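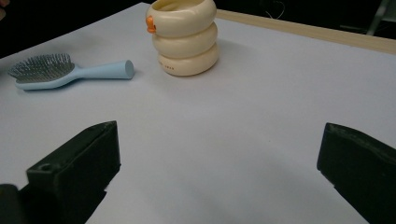 Gullden puts its hand-held grippers through a household object trial

2025-03-19 -- Gullden has finished the first round of its gripper comparison, and the team is very happy to be able to share what came out of it. The trial set two finger designs against each other on everyday household things, the kind of stuff that sits on a bathroom shelf or a kitchen counter, and the results have already changed what the company will build next.

Work began in January at the Khamphan workshop, where Gullden keeps its test tables. Each gripper is a hand-held tool with a camera mounted on it, so an operator can carry it up to the table, reach in and pick something up while the camera records the whole approach. The recordings are then used to teach robot arms the same moves. A finger that feels fine in the hand can still make poor recordings, and the team wanted to judge both sides together.

The two designs go by their workshop names. Hodidex has short, blocky fingers and a wide opening. Ememard has longer, thinner fingers with a softer pad. Six operators took turns with both, and everyone worked through the same nine tasks, including moving a hairbrush, righting a cup that had been tipped over, and setting the brush and cup side by side.

"I love the hairbrush," said Surachet Phuthong, who led the trial. "It looks like the easiest thing on the table and then you try to pick it up by the handle, and the heavy end swings around on you. People learned more from that brush in one afternoon than from a whole week of blocks."

Hodidex did better on the brush. Operators found they could come in from farther to the side and still close on the handle cleanly, and they needed fewer second tries. Ememard came out ahead on cups, especially when the job was to take hold of the rim and set the cup down without a bump. Ribbed and stacked shapes were harder for both designs than smooth ones -- the fingers tend to settle on a ridge first and slide into the groove a moment later, and that little slide shows up in the recording.

The camera angle got plenty of attention too. Operators tried a high mount and a low mount on each gripper. With the low mount the fingertips stay in view for the entire reach, but a tall object farther back on the table can lose its top. The high mount shows more of the table and makes the last inch before contact harder to read. Most of the operators liked the low one better once they got used to it, and Gullden will use it as the standard setting for the next round.

"We went in expecting to pick a winner," said Tassanee Duangkaew, who looks after finger design at Gullden. "Now I want to put the Ememard pad on the Hodidex finger and see what happens. I already have a sketch, and I can't wait to get it on the table!"

That combined finger is being made now. The second round will use the same operators and the same nine tasks so the recordings can be lined up with the first set, and it will add soft items such as washcloths and folded socks. Gullden plans to publish its task sheets and scoring notes when the second round is done, and other groups are welcome to run the tasks with their own grippers.

Labs and workshops that would like the task sheets early can write to the Gullden press desk and ask for the household trial notes.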